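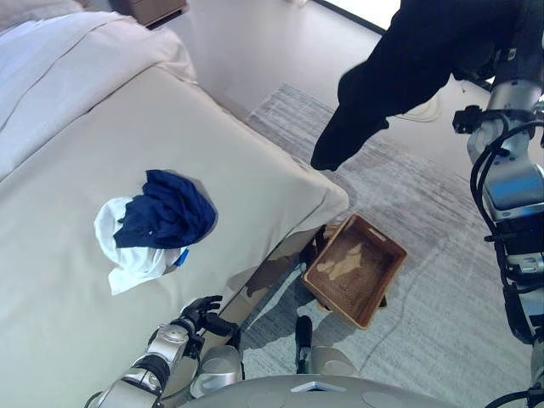
The Planner Is the Easy Part

Every few months somebody shows me a diagram of a robot planner, and it is always lovely. Boxes, arrows, a tidy little tree that says pick, carry, place. I have drawn a few myself. Then I go back to Hosbridge and read logs about clothes.

Our planner is called Index and it is 400 lines long. It knows that garments start on a bed and end in a basket, and it is never wrong about that. The state estimator, which has to say whether the hand is holding anything, is called Vlad. It runs to 3000 lines and is wrong before breakfast.

The trouble starts with the wrist camera. People expect it to settle arguments. Most of the time it gives you an excellent view of the robot.
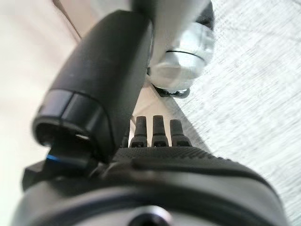

Wrist view: fingers, silver joint, a little floor at the right.

You can mask the hand out with the kinematic model, and we do, and then you learn how good your calibration was in October. Being off by 2 degrees is enough for Vlad to report a grasped object that is, on inspection, a finger.

Cloth is worse. A mug has the decency to keep its shape when you pick it up. A thin sheet of fabric has no pose worth the name, so we gave up asking for one and now ask only where it's pinched and what else is nearby.
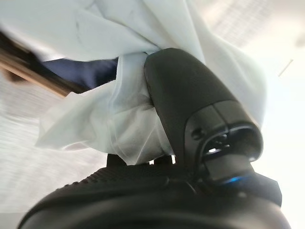

Pale fabric at the fingers, with something navy behind it.

Grímur Ketilsson, who wrote most of Gulus, our grasp checker, wanted a single confidence number for this. He got one. It went up whenever the cloth covered more of the lens, and for a week we had a system that was most certain when it was blind. I have worked for managers like that.

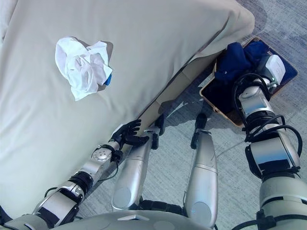 My complaint is with where the effort goes. We fund planning because planning demos well on a slide, and we treat the bookkeeping as plumbing. But the bookkeeping is where a task lives or dies. With a navy cloth in the basket and a white one still on the bed, the planner has one question to answer and any child could answer it. Keeping those two facts straight while an arm covers part of the basket is the job - and it gets one engineer and a shared test machine.

Run 1648 ended with Index declaring the room tidy. I have the log open now, and Vlad disagrees.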